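Woltine arm, kitchen bench, August check. I've gone through the Trerkavgate list again after the gripper fault, and my notes are under each item (sorry, they run long!).

- [x] **Base and platform.** Bolts snug, no rocking. I leaned on it pretty hard.
- [x] **Speed limit.** Set to 40 for the whole check. Please leave it there!
- [ ] **Height above the bench.** Still not happy. The fingers point straight down beside the onion, and with the old offset loaded that's where the arm kept pushing after it should've stopped. 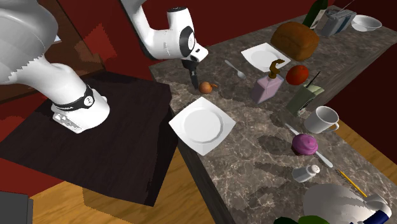
Sheet 2, Issue 40

- [x] **Force cut-off.** It was set to 1000 when the fault happened — way too high for picking up veggies. It's 500 now, and I've saved that as the default.
- [ ] **Clearance to dishes.** The planner treats the square dish as flat, so it ignores the rim. I'd like a proper keep-out zone before we run at normal speed.
- [ ] **Fault log.** Code 1948 came up on every failed grasp, but the Savosine controller cleared it by itself and carried on. That one really bugs me.

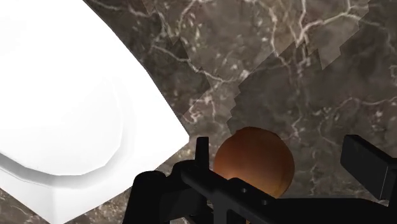

Ngui reckons the self-clearing is a setting left over from the last update, and asks that we don't touch the offset until it's switched off, or we'll never know which change fixed the fault.

Fair enough — I've left the offset alone and turned off auto-clear.

- [x] **Stop button.** Pressed it mid-move, twice. Good both times.
- [ ] **Sign-off.** Not yet. Three boxes above are still open.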